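Chapter 3
Reflection from Matte and Glossy Surfaces

3.1 Scope of the chapter

Chapter 2 treated light as a set of rays that travel in straight lines until they meet a boundary. The present chapter deals with what happens at the boundary when the light does not pass through. Two limiting cases are considered first: specular reflection, in which all rays in a parallel beam leave at the same angle, and diffuse reflection, in which they leave in many directions. Most real surfaces fall between the two.

The deciding factor is the height of the surface roughness compared with the wavelength. A finish with bumps much higher than 600 nanometers scatters orange light strongly – the same finish may act as a fair mirror for microwaves.
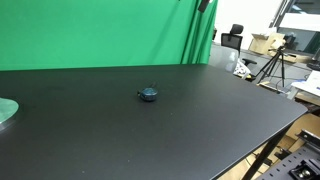 Figure 3.1 Non-glossy black tabletop and a somewhat glossy blue object. Note the lighter highlight on the upper face of the object.

Color and gloss are separate properties. A dark surface absorbs most of the incident light, but the small part it returns may be either specular or diffuse. Section 3.2 defines reflectance and gives the method of measurement used by Magnusson and Dalen. Section 3.3 applies it to the Mandura paint samples listed in Table 3.1. Readers who have not met solid angle before should work through Appendix B first.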